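My visit to the Nikine open day, or: can a machine tidy my table yet?

Oct 3, 2024

I have been promising to write this up for a while, and a couple of you have asked, so let's go. Nikine is a small outfit that works on getting machines to do the boring stuff: putting things back on shelves, winding up cords, clearing tables, stacking. They hold an open day, you sign up on a list, and this time I got a place (hooray!). My neighbor Beril Toprak came with me. She runs a stationery store and has a very practical interest in whether anything other than her own two hands will ever straighten the notebook aisle.

We took the early bus and still managed to be late, because we got off at Stovmont and walked the wrong way up the hill. There was tea when we arrived and we had missed the welcome talk, so if there was a grand vision for the future, you'll have to get it from somebody else.

The first half was short talks. Yiğit Kozan gave the one I liked best, on why "put the books away" is such a rotten thing to ask of a machine. People hear it as one job. He had broken it down into 70 little ones, and he read out enough of them that the lady in front of me started laughing. Find the edge of the cover. Work out which way the pile will slide. Don't grab the one at the bottom. Decide if the thing next to the book is also a book, or a booklet, or a package with something in it. A hand does all that while its owner is thinking about lunch.

He also said they had collected 1,000 short runs of people doing table chores with hand-held grippers since June, and that the runs with books were the ones they learned the most from. I wrote that down and underlined it, so it must have impressed me at the time.

Then we moved through to the reading room, and I could have stayed there all day! Big window at the back, plants, shelves dividing up the space, orange-y chairs tucked in at a long shiny dark table. I would happily read there for a week. The chore on offer was the table itself: a stack of books, some flatter ones lying on either side of it, and a power strip with its cable all bundled up in front.

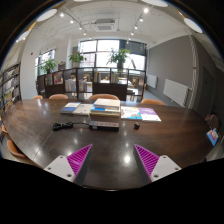

What it's like to hold the thing

Visitors could have a go with a gripper, and of course I did. You hold it out in front of you and the two fingers close on whatever is between them. The fingers have these ridges on them, bright pink, and Beril said they looked like slices of cake, which I have not been able to unthink.

My first surprise was how much I missed my wrist. When I pick up a thin booklet at home I sort of drag it to the edge of the table, tip it and pinch it. I don't think about it. With two fingers and no thumb you have to plan the whole thing, and I pushed one booklet along that polished wood for a good long while before I got a grip on it. A thick book is much easier because there's something to hold on to -- but then it's heavy, and it wants to swing.

Beril was far better at it than me. She went in low and slow and got her booklet up on the second try. She said it was the same as picking up wet receipts. I have no idea how often she picks up wet receipts.

The cable was the hard one. I asked Yiğit whether a machine could coil a cord yet and he made a face. Picking it up, yes. Moving the whole lump from one spot to another, yes, most days. Undoing a tangle and laying it up again neatly, no, not in a way he would want to show visitors. A cord changes shape every time you touch it, so whatever you planned a second ago is already out of date. I found that oddly comforting, as someone with a drawer full of chargers.
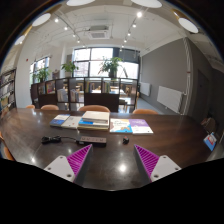
The tabletop: books across the middle, power strip and cable in front of them.

Shine is a problem too, apparently. I'd never have guessed. The ceiling lights bounce off a glossy table and make bright spots, and somebody at the back asked if you couldn't just throw a tablecloth over it. You could, Yiğit said, but people have glossy tables in their homes, and they would rather find out now.

And the shop floor?

Beril had come for this part. There was a talk from a firm called Enulgate, who do shelf work in stores, and they were pretty frank, I thought. Their machine can bring boxes to the aisle. It can tell you which shelf has a gap. Facing up a row of identical cartons is fine. A mixed shelf of floppy things in different sizes, which is Beril's entire store, is still slow going: they timed one shelf of magazines at 116 minutes. Beril does hers in 10 and talks on the phone while she does it. She was very pleased with herself all the way home.

She did ask about price and got a long answer with no number in it.

So, are they ready? For my house, I'd say no. If you want one kind of thing moved from one known place to another, there's something you could use now, and I came away more impressed than I expected to be. A table like the one in that reading room, with thick books and thin ones and a cord and bits and pieces, would still take a machine most of an afternoon with somebody watching. I'd love to be wrong on this by the next open day, and I'll be putting my name down for it.

Practical stuff if you want to go: wear comfortable shoes, get off one stop after Stovmont, and eat first, because the tea was lovely but the cookies ran out. There's a café called Gökçe at the bottom of the hill that does a very good lentil soup. We had two bowls each and Beril paid, on account of the magazines.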